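Hondetgate Kitchen Gallery: the counter, the sink and where the plates live now

28 November 2019

Well, I promised pictures of the kitchen end of the room back in March, and then I kept putting it off, because every time I got ready to take some there was a pile of something on the counter. You know how it goes. Anyway, it's tidy enough now (tidy enough for me, which is a fairly low bar), so welcome to the gallery page!

If you're new here, a little background. Hondetgate is what we call the long room on the second floor, the one that does duty as kitchen, office, mail sorting station and place to stand around eating toast. It used to be two rooms. The old kitchen was the narrow one at the back and it had a brown counter that showed every crumb and a sink so small you had to wash a baking sheet one corner at a time. I do not miss it. I kept one of the old cabinet handles in a drawer for sentimental reasons and I couldn't tell you why.

The one thing I really fought for was a double sink. I was told more than once that a big single bowl is what people want these days, and maybe so, but I grew up with two bowls and I wanted two bowls. One for the soapy business and one for everything waiting its turn. I drew it on the back of an envelope and carried the envelope around for 79 days until the order finally went in. Then there was the wait for the stone, which is a story for another page.

The other thing I cared about was getting the plates down low. In the old kitchen they were in a wall cupboard above my head, and I'm not tall, and I had a bad habit of sliding a whole stack out with my fingertips. We lost a few that way. So the new plan was a pull-out drawer below the counter with a proper rack inside, with slots so each plate stands up on its own and you just take the one you want. I must have looked at 100 of these racks online. I kept a list with little stars next to the good ones, and then of course I picked one that wasn't on the list at all.

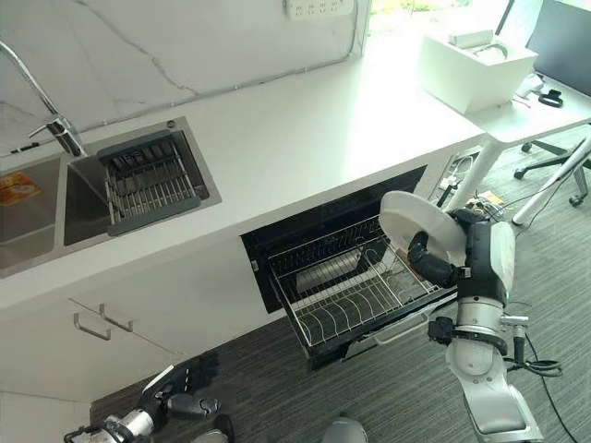
The sink end at Hondetgate, with the plate drawer pulled open and the desk over by the window.

The counter first, as that's what everybody asks about. It's white quartz with a faint gray vein running through it, and I went back and forth on the vein for weeks. Plain white felt like a dentist's office to me. The samples with heavy veins looked gorgeous in the showroom and then I got them home and they just looked busy. This one came from the Skaltetell range, if you want to go hunting for it, and I've been very happy with it. It hides tea drips far better than I had any right to expect. We took the same look up the wall behind the sink too, and that makes wiping down so much easier than the old tile, where I spent half my life on the grout with a toothbrush.

The drainer sits right down in the bigger bowl, and this was a happy accident! I bought it to stand on the counter like a normal person. Then one evening I dropped it in the sink to get it out of the way while I rolled out some dough, and it never really came back up. All the drips go straight down the drain and I get that whole stretch of counter back. If you have a double sink and a drainer that hogs your work space, try it for a week. You do have to lift it out when you've got a stockpot to scrub, but it takes two seconds and I've stopped grumbling about it.

I'm also very fond of the gooseneck faucet. It's tall enough to get a bucket under, and the lever's on the side, so I can nudge it with my wrist when my hands are all over flour. It was one of the cheaper ones in the Hamada catalog and I half expected to be replacing it by summer, but no complaints so far.

The wire rack in the drawer has curved slots for plates along the front and taller ones at the back, and I do use them that way: side plates in front, dinner plates behind. Platters are still a problem. I have one big oval one from my aunt that doesn't fit anywhere in this kitchen, so it lives on top of the bookcase with the vases and comes down for holidays.

A word on power, as I had two emails about it after the last update. We put a white strip up on the wall over the counter so the mixer and the kettle could each have a socket without a fight. I wish we'd gone longer. There's an outlet on the floor at the end of the counter as well, for the desk side, and the cables down there are my next project. I bought a bag of those soft wrap-around ties in the Varkbridge sale and they're still in the bag.

Having the desk right next to the kitchen was meant to be temporary, but I've gotten used to the window light and I like being able to hear a pan start to boil while I'm doing the bills. The carpet on that side is the part I'd change if I could. Carpet near a kitchen is a gamble and I've already lost once (beet soup, don't ask).

The whole thing came to 2,454 for the drawer, the faucet, the sink and the fitting. The stone was separate, and I'm keeping that number to myself.

Next up is the pantry shelf, once I've labeled the jars. If you have a good trick for storing an oval platter, please write and tell me!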